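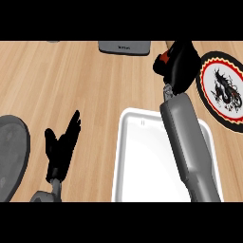

Robots at work: the Torkham kitchen

Torkham is a big kitchen that makes lunches for schools. It sends out 400 meals a day. For years, people did every job there by hand. Now two robot arms do part of the work, and the people do different jobs from before.

What do the arms do?

The arms work at a table. Each one has a black hand with several fingers. They pick up plates, trays and tools and put them where they are needed. One hand can hold something by its handle while the other hand is empty and waiting for its turn.

Picking things up sounds easy. You do it all day without thinking. For a robot it is hard. A plate is round and flat, a tray has a raised rim, and a handle is thin. Each one needs a different grip. If the fingers squeeze too hard, a plate can crack. If they are too loose, it drops.

How does a robot learn?

Much of the practice happens inside a computer. The computer draws a pretend table with pretend trays and plates on it, and pretend arms try to move them. If a pretend plate falls, there is nothing to sweep up. The arms at Torkham had 162 practice jobs on the computer before they were switched on in the real kitchen in February.

What do the people do now?

Torkham has 18 kitchen workers. It had the same number before the arms came. Two of them used to spend the whole morning laying out trays. That meant a lot of bending and reaching, and their backs and wrists got sore.

Now those two workers look after the arms. They had lessons to learn how. They clean the fingers, check the table and press the stop button if something is in the wrong place. The other workers still cook, taste the food and pack special meals for children with allergies.

Not everybody liked the change at first. Some workers were worried about losing their jobs. Others missed chatting over the trays. The kitchen now has a longer tea break, when the arms are turned off.

Words to know

Automation: using machines to do jobs that people used to do.
Gripper: the part of a robot that holds things.
Simulation: a pretend version of something, made on a computer.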